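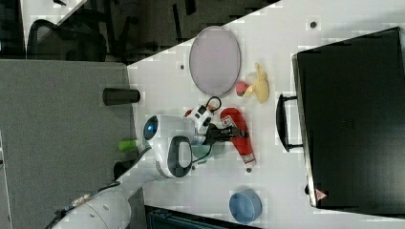

Sorting out the play kitchen: what works in our house

I used to tidy the play kitchen every night and I used to hate it. Little bits of pretend fruit under the sofa, a saucepan in the bath, a banana in my handbag (twice!). These days it takes me 15 minutes once a week plus a quick scoop at bedtime, and the toys look a good deal better for it. So this is my way of doing things, pinched from various people and changed to suit us.

Start by tipping everything out. I mean everything, onto one big clear table, because the floor is hopeless and you'll kneel on something. A pale table is best if you've got one, as small dark bits show up straight away. Then put the dishes in one patch and the food in another and have a proper look at what you own. The first time I did it we had over 100 pieces, and I could have sworn it was a shoebox full.

Now the sorting. I tried doing it by food group and it lasted until teatime. My children couldn't care less whether a strawberry lives with the ketchup. What has lasted is sorting by how a thing gets cleaned, so soft things go together, hard things go together, and anything with a battery or a paper label goes in a small tub of its own. It does sound dull, but when somebody has been sick on the groceries you'll be glad you can grab one pile and go.

Look at the hard pieces while they're out. Run a thumb round the rims of plates and bowls, and if one has cracked or gone sharp, out it goes. Cups collect fluff at the bottom. Ours all get a wash in warm water with a drop of washing-up liquid, then upside down on a tea towel overnight. I don't put them in the dishwasher any more, not after what happened to the Povton teapot.

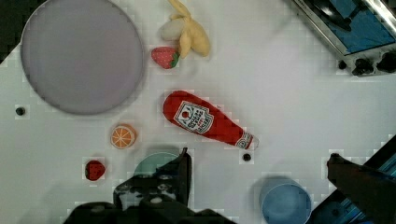 SOFT FRUIT AND VEG

Plush food is lovely stuff and it gets filthy. A peelable banana is the worst of the lot, as crumbs get down between the flaps and sit there, so open the peel right out and give it a good shake over the bin before you do anything else. Check the seams on leafy caps too. Strawberries get carried about by the leaves in our house, and a couple of stitches now saves you a bald strawberry later on.

Read the care label first if there is one. If it says the washing machine is fine, I pop the lot in an old pillowcase, tie the top with a hair bobble and wash at 30 on the gentlest setting, with half the powder I'd normally use and no softener. Bigger things like a soft ketchup bottle I'd rather sponge by hand. Use a damp flannel and a bit of baby shampoo, work lightly over the printed parts, then go over it again with clean water. Squeeze it in a towel, don't wring it, or the stuffing bunches up at one end and never goes back.

Drying takes longer than you think. Mine sit on the airer for a whole day and I turn them at bedtime. My neighbour Ksawery Lis pegs his out by the leaves in July and swears by it, but we've got magpies.

Orange slices and other flat pieces can go pale if they're left on a sunny windowsill, so dry those in the shade.

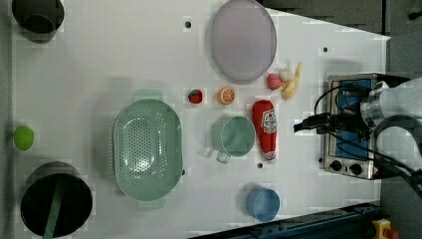 Do the pots and the colander need a box of their own?

I wouldn't bother, as they make perfectly good storage themselves. Stand the ladle and any other long utensils in the deepest pot, fill the smaller pot with round fruit that would otherwise roll off, and use the colander for anything soft that might still be a touch damp, so the air can get to it through the holes. Plates stack underneath. Everything is then ready to play with, and you've saved yourself a box.

What goes in the big bin, then?

Whatever's left over! I have one open bin with a handle, low enough for the little one to reach into, and I don't put a lid on it. Lids get sat on. If it's so full that things slide off the top, some of it goes up in the loft for a month or two, and when it comes down again it's as good as new toys.

How do I get felt tip off a plastic plate?

A paste of bicarbonate of soda and water, left on for a few minutes and rubbed with an old toothbrush, shifts most of it. Try it on the underneath first, in case it dulls the shine. Red is a pig and I've got one plate that will be faintly pink for ever.

One more from Florian Berchtold at our toddler group, who keeps an empty jam jar on the shelf for odd bits that don't seem to belong to anything. Leave it be until the next big sort and then tip it out with everything else. Ours currently holds a green button, two wheels and the knob off the cooker.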